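Open day at Ondemside: the arm that stopped

The invitation from Milmont promised "a full shift of unattended sorting," and I drove out to their Ondemside site in May mostly to see how they defined unattended. I have been on enough of these tours to bring my own sandwiches and a stopwatch.

You sign in at the front desk, hand over your bag and get a pair of safety glasses that fit nobody's face. Our group was put in the training room first, where we got the pitch. The job is small parts into divided trays, the kind of work that gives people sore necks. The cell is sold under the name Bresska and the integration was done by Czerwiński, whose logo was on every slide. According to the slides it had gone 600 trays without a person stepping in. I asked who decides what counts as stepping in. The answer was that clearing a part off the table doesn't, if the arm restarts by itself afterward. Make of that what you like.

They showed us the simulation before the real thing, and in the simulation it all looked fine. It usually does.

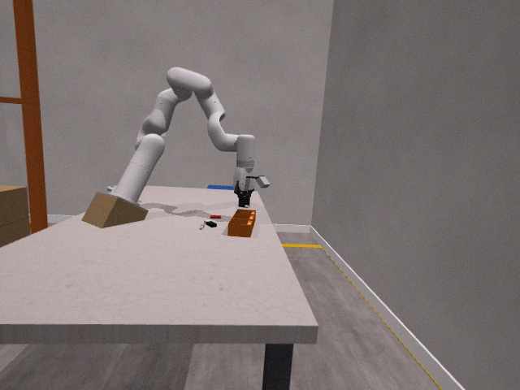 Then we went through to the floor. The first tray was good. On the second, the arm came down a little short, clipped a divider and kept pushing. I had expected it to back off right away. It pushed for what my stopwatch made 3 seconds before the fault light came on, and by then the tray had slid and a part had gone onto the floor.

Nobody was hurt or close to it. What bothered me came next. The operator opened the gate, reached in, straightened the tray by hand and pressed reset — and the arm went straight back to its last move. No slow run, no return to a home position. The gate was closed by then, but only just. When I asked whether a slow first move after a fault was an option, I was told it was, and that it had been turned off because it cost too much time.

The explanation for the fault itself was that the tray had been swapped that morning for one from another batch, 2 millimeters taller. Fine, but trays vary. If the contact limit is set so high that the arm can shove one across a table, the tray isn't the whole story. I wanted to see the force setting and was told it belonged to Czerwiński, who had sent someone to give the slides but no one to the floor.

We saw 8 more trays run clean after that, at a speed that looked to me lower than before. I asked about that too and got a smile.

Lunch was decent. Parking is behind the loading dock, and the sign for it faces the wrong way if you come from the highway.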